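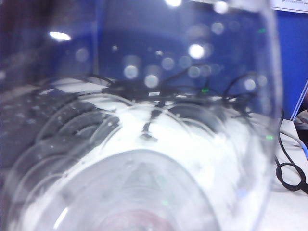 About Prirside

Prirside is a neighborhood reuse and sorting center. We take in two kinds of household material that curbside service handles poorly: clear plastic drink bottles, and the cables and cords that collect in desk drawers. The center opened with 12 member households and today serves over 20 streets.

How Material Is Sorted

All items pass across a white sorting table. Clear bottles are checked for ridges, caps and leftover liquid. Cables are laid out, untangled and matched by connector. Tags and labels stay on until a cable has been identified. 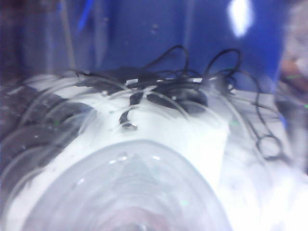

Cables that cannot be matched within 8 weeks are sent to Lakier, our partner for metal recovery. Usable ones are coiled, tied and placed on the free shelf by the front entrance. Power cords are tested separately and are not placed on the shelf until testing is complete.

Our School Program

Each November the center welcomes classes from the Manole School. Students spend 2 hours at the table learning to tell one plastic from another and to coil a cord without kinking it. The program is offered at no cost to the school. 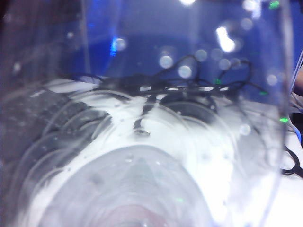
Manole School wrote to us afterward that its students had started a bottle shelf of their own, and that the older grades now ask for the cable session by name. The school has requested a second visit in the spring.

What We Accept

Clear plastic drink bottles of any size are accepted, with or without the label. Bottles should be emptied before drop-off. Colored plastic and glass should be taken to the Skornamero depot. 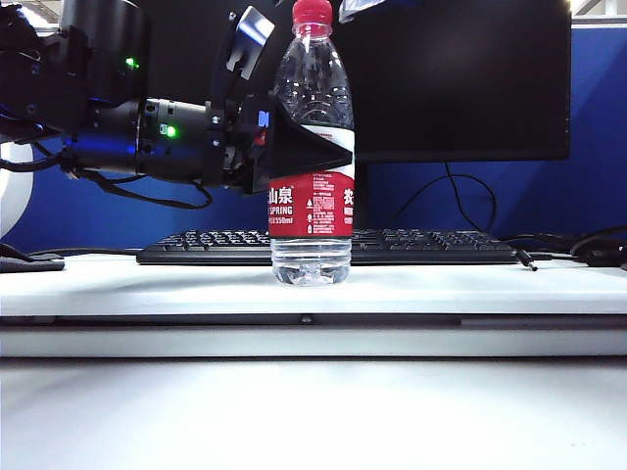 Should caps be left on the bottles?
Please leave them on. Caps are removed at the center and collected in a separate bin.

Drop-off is open from 8 a.m. Large deliveries should be arranged in advance through the front office.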